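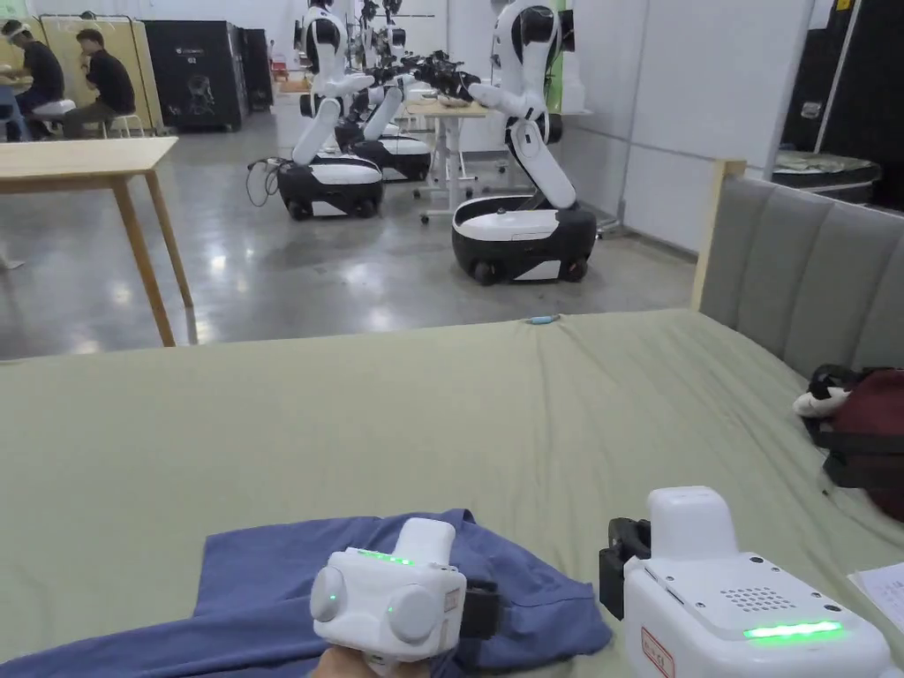 Household Manipulation Project: Frequently Asked Questions
Last updated Tue 4 June

What is the project?
A student project run by the Pridar robotics club. Teams record household tasks by hand, train a control policy on the recordings, and run it on a mobile robot with one arm. The current task group is bedroom work: clothing, bags and small items on a bed.

Who can join?
Any enrolled student. First-year students are accepted. You need to be able to read and edit a Python script. No hardware experience is required, but new members complete the safety session before they enter the robot area.

How are teams organized?
Each team has a recording pair and a training pair. Roles change after every task. A team may not skip the recording role, even if all its members would like to write code.

What do we record with?
Hand-held grippers, one in each hand. The status lights must be green before you start. If a light stays off or changes color during a take, stop, mark the take as void and restart the unit. Do not edit the file to save a partial take.

How many recordings does a task need?
The minimum is 200 valid takes. Last term's shirt folding set had 228, and the extra takes made no measurable difference to the score. Variety in the starting position of the garment matters more than the total.

May I reset the garment the same way each time?
No. Pick it up, drop it and leave it as it lands. A neatly placed garment gives a policy that works only on neatly placed garments.

Can I bring my own clothes or bags?
Yes. Avoid anything with loose sequins or long drawstrings. Label your items. Unlabeled items go to the lost property box at the end of August.

What software is used?
Recordings are uploaded through Gidum, the club's own file tool. Training jobs run on the Cusi server. Each team has 2 job slots. Jobs that sit idle overnight are removed from the queue.

When can we use the mobile robots?
After your data set has passed review. Book a slot on the Cusi calendar. One person stays at the emergency stop for the whole run and does nothing else. Keep cables off the floor path before you drive a base.

How is the final run scored?
Each team gets 7 attempts. An attempt counts if the item ends inside the target area with no human contact. Time is used only to break ties. Dropped items may be picked up again by the robot within the same attempt.

Is there a competition?
Yes, the Veltero round in August. Entry is by team, and the data set must be submitted with the policy.

Who do I contact?
Vojtěch Hájek for hardware, bookings and safety sessions. Yoga Siregar for data review, server accounts and scoring questions. Put your team name in the subject line.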